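**Makeup practice heads** are molded models of the human face on which students of cosmetology rehearse the application of cosmetics. They are used in vocational schools and private academies, and in home study. The Azar school of cosmetology keeps 40 heads for its introductory course, which runs for 17 weeks.

Lip color and blush are commonly taught early. Lipstick requires a steady hand along the lip line, while blush is built up in thin layers over the cheekbone - a step in which beginners often leave streaks. A cap or band may cover the top of the head during work.
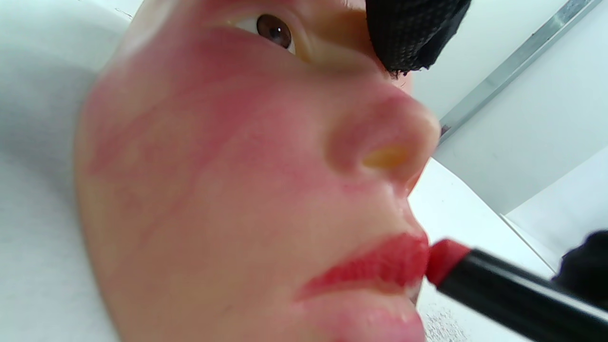 How is a practice head cleaned between lessons?

Most color is removed with a mild, oil-based cleanser and a soft cloth, after which the surface is rinsed and left to air-dry. Strong solvents can dull the finish.

The manufacturer Trarex introduced its Stilluvico line of training heads for schools in the Raluvar district, where 2,829 were sold in the first year.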